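Häufige Fragen zur Honorarberatung bei Kastton

Wir beantworten hier, was uns im Erstgespräch am häufigsten gefragt wird, und auch zwei Dinge, die man uns meist erst an der Tür fragt.

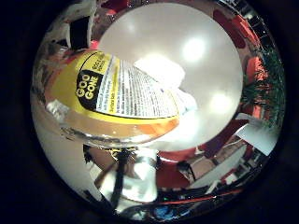

Vorab ein Hinweis zur Sprache: Wo sich Fachbegriffe vermeiden ließen, haben wir sie vermieden. »Thesaurierend« ließ sich nicht vermeiden, wir bitten um Nachsicht.

Was kostet die Beratung?
Das Erstgespräch kostet nichts und dauert eine Stunde, bei Lehrerehepaaren erfahrungsgemäß zwei. Ein vollständiger Finanzplan kostet 1446 Euro inklusive Mehrwertsteuer. Wer danach eine jährliche Durchsicht möchte, zahlt dafür 385 Euro. Provisionen nehmen wir keine. Bekommen wir trotzdem eine überwiesen, leiten wir sie an Sie weiter und schreiben dem Absender einen höflichen Brief.

Das ist viel Geld. Bei meiner Bank ist die Beratung kostenlos.
Ja, das hören wir oft. Sehen Sie bei Gelegenheit in Ihren Unterlagen unter »Ausgabeaufschlag« und »laufende Kosten« nach. Danach reden wir gern weiter.

Ab welchem Vermögen lohnt sich ein Termin?
Eine Untergrenze gibt es bei uns nicht. Wer 500 Euro auf dem Konto und einen Dispo hat, braucht allerdings keinen Finanzplan, sondern sollte den Dispo ausgleichen. Diesen Rat geben wir schon am Telefon und ohne Rechnung.

Was muss ich mitbringen?
Die letzten beiden Gehaltsabrechnungen, die Renteninformation, Depotauszüge, laufende Kreditverträge und alle Versicherungspolicen, die Sie finden. Sortieren ist freundlich, aber keine Pflicht. Ungeöffnete Umschläge öffnen wir gemeinsam.

Was ist das Muletti-Depotmodell?
So heißt unser Standardvorschlag für Menschen, die sich höchstens einmal im Jahr mit ihrem Depot befassen wollen: ein breit gestreuter Aktienteil, ein Anleihenteil und eine Reserve auf dem Tagesgeldkonto. Einmal jährlich, meist im September, wird das Verhältnis wieder hergestellt. Aufregender wird es nicht. Wer Aufregung sucht, findet sie anderswo günstiger — etwa beim Elternabend.

Und das Modell Layug?
Layug ist für die Entnahmephase gedacht, wenn also aus dem Depot eine monatliche Zusatzrente fließen soll. Ein Beispiel: Bei einer Entnahme von 1010 Euro im Monat rechnen wir durch, wie lange das Kapital in guten, mittelmäßigen und ausgesprochen schlechten Börsenjahren reicht. Die schlechten Jahre zeigen wir zuerst. Der Kaffee steht dann schon auf dem Tisch.

Können Sie mir sagen, wie sich die Zinsen entwickeln?
Nein.

Verwalten Sie mein Geld selbst?
Nein. Ihr Depot bleibt bei der Bank Ihrer Wahl, und wir haben keinen Zugriff darauf. Aufträge erteilen Sie selbst, auf Wunsch sitzen wir daneben und zeigen auf die richtige Schaltfläche.

Wie sehe ich meinen Plan ein?
Über das Kundenportal Clulum. Dort liegen der Plan, alle Protokolle und die Rechnungen. Das Passwort vergeben Sie beim ersten Anmelden. Es muss ein Sonderzeichen enthalten, und das Portal hat bei Sonderzeichen einen eigenen Geschmack. Ausrufezeichen gehen immer.

Mein Schwager rät zu etwas völlig anderem.
Schwäger tun das. Bringen Sie seinen Vorschlag schriftlich mit, wir prüfen ihn wie jeden anderen. Der Schwager selbst darf auch mitkommen, das Honorar bleibt gleich.

Kann ich einen Termin verschieben?
Bis zum Vortag um 17 Uhr kostenfrei, telefonisch oder über Clulum. Parkplätze finden Sie hinter dem Haus — bitte nicht auf dem mit der Kette.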